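Field Diary, Simulation Data Group
Kodetti Project, Saturday

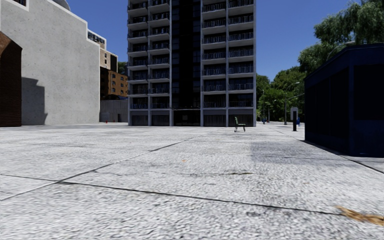 Plaza environment with single green chair, simulator view.

The day was given to the outdoor portion of the example set. The plaza environment was loaded at 8:15 a.m. and the group confirmed that the chair was registered as the target object. The instruction for this block is "go to the green chair and stop beside it." Each example consists of one instruction, one starting position and the full record of movement until the stop signal is given.

The plan approved in May calls for 300 examples from the plaza. At the close of yesterday's session the total stood at 100. It was agreed that no further examples would be accepted from starting positions directly facing the chair, as these are already well represented and the learning system gains little from them. The morning was accordingly spent on starts near the grey concrete building and on starts beside the dark blue kiosk at the right.

Some difficulty was met with the kiosk starts. The operator's path tended to follow the curb line longer than necessary before turning toward the tower, and the review desk at Stullotard has asked that such paths be marked "indirect" and kept apart from the main set. The undersigned does not fully agree. A person crossing a plaza will often follow a curb, and a system trained only on straight lines may do poorly when a straight line is not available. The objection was entered in the log and the marking was carried out as requested.

The clear sky and strong sun were left unchanged for the whole session. Lighting changes belong to the Grelden block, for which the settings file has not yet arrived. A second request was sent before lunch.

In the afternoon 3 examples were withdrawn. In 2 of them the stop signal was given well short of the chair, and in the remaining one the instruction text had been attached from the wrong block. The last fault is a matter of procedure. The text must be read aloud before recording begins, and this had been allowed to lapse.

A short exchange was held with the Chiba office on the wording of instructions. They propose adding a second form, "find the seat in front of the tall building," so that the system does not depend on color alone. The proposal was accepted for the next block. The present block will be completed in its original wording.

Files were copied to the shared store and the session was closed at 5:40 p.m. The hydrant instructions remain to be drafted.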